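Gripper comparison, progress report to Setine, 2021-03-08
Prepared by Armelle Mallet

We have logged 90 CPU pick attempts on the Hakard fingers. I would not read much into that yet.

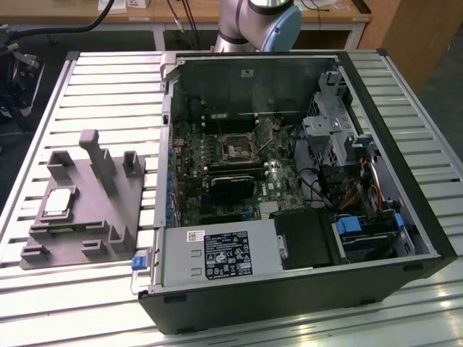 Open tower and fixture plate on the bench, socket empty.

Workneh's claim of 29 seconds per placement leaves out regrasps – ours will include them.

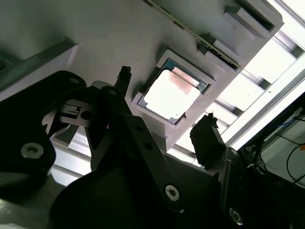

Lahcen Ait Brahim wants softer finger pads. I want the wrist camera calibration checked first, or we'll blame the wrong part.
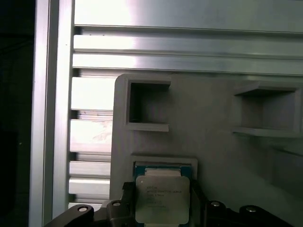 The Clodwood controller is still untested. Please hold the second payment until it is.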